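Home | Issues | Authors | Search

3. Taking the towers apart

I should say straight off that I'm fond of old desktop towers, and Lensa Mersha (who did half of this work with me) thinks I'm far too soft on them. We had 32 machines to get through at the Nudberg repair shop, and I wanted to know which jobs slow people down when they're refurbishing one.

My money was on the power supply. Wrong! It was the processor. People were happy enough yanking out drives, but they went very quiet when it came to the socket lever, and I can't blame them, I've bent pins myself. See Figure 1 for a tower opened up and laid on its side, which is how we worked on all of them.
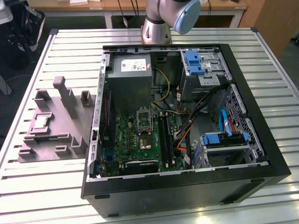

Figure 1. Tower on its side with the panel off. The CPU socket is empty; a processor sits in a holder at the left of the fixture plate.

Laying the case flat was Yeshi Woldegiorgis's idea, and it made a bigger difference than any tool we bought. When the tower stood upright, dropped screws vanished under the board and we spent ages shaking them out. Flat, you can see where they land (mostly). Cables are still a nuisance, mind. We asked people to move them aside by hand before touching the socket, and five of our helpers forgot every single time.

We also asked everyone to put the processor down somewhere fixed before doing anything else. It sounds fussy, but Arnulfo Yupanqui had lost one in a mug at Shirima the year before and we weren't keen to repeat that. Timings for the socket job are in Section 4, along with the grumbles.

Contact the editors | © Clomano Papers | Back to top

Comments

Sotiris Dimitriou: Did you try the upright cases again once people had had some practice? I'd love to see those times.

Ulises Betancur: We do ours flat as well, on an old towel. Screws still get away from us.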